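Setting up the Drukano hand-held gripper

The Drukano kit comes with the gripper, two sets of finger pads and a marker plate. Allow an hour for the first setup.

Fit the pads first. Slide each one on until it clicks, then squeeze the handle slowly. The tips should meet evenly. If one sits forward, loosen its screw and try again.

Charge the unit fully and start the Talta app. Choose New task, give it a short name and set the clip length. We use 200 clips per task and take a break after every 5 minutes of recording.
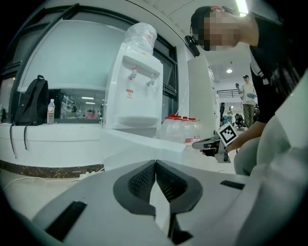

Keep your wrist steady and move at half your normal speed. Start with the fingers closed, open them as you reach, and hold still for 3 seconds at the end of each clip. Delete bad clips straight away, as sorting them later takes far longer.

When you finish, upload over a cable. Wireless works but dropped out on us 4 times in June.

Comments

Vilmos Sárközi: Do the older Zulier pads fit?

Tibor Bognár: They do, but you need the longer screws.

Vilmos Sárközi: Thanks, ordered.

Contact | © Gape | Back to top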